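The Calimlim worktop is the plainest thing we make, and we're rather fond of it! It's a white, matte table surface with pale grey panels standing up behind it and along the side, so you get a proper corner to work in and a calm background for whatever you put down.

We started making it at Tulletti after Leonora Magbanua asked for somewhere to sort small parts where nothing would roll off the back. She got one in February and had ordered two more before the first had a scratch on it. It has since found its way into craft rooms, a repair shop and the sample room at Zerness (they keep theirs spotless – ours has tea rings).

## What you get

- One top, smooth and matte, in Cool White
- Back and side panels in Pale Grey
- Fixings, a hex key and a spare bag of 11 caps

## Putting it together

Allow nearly 30 minutes with two people. Stand the side panels up first, then the back, and leave the screws slightly slack until the corner lines up. The seams between panels stay as thin lines, which we like.

## Looking after it

A damp cloth and a drop of washing-up liquid will do for most days. Pencil comes off with an ordinary rubber. Please don't use scouring pads – they leave shiny patches on the matte finish.

Extra panels are sold singly and also fit the older Stistedska top. 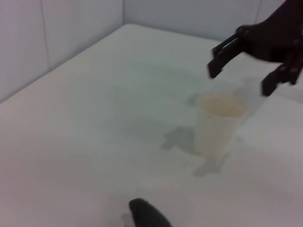
Calimlim worktop in Cool White, with Pale Grey panels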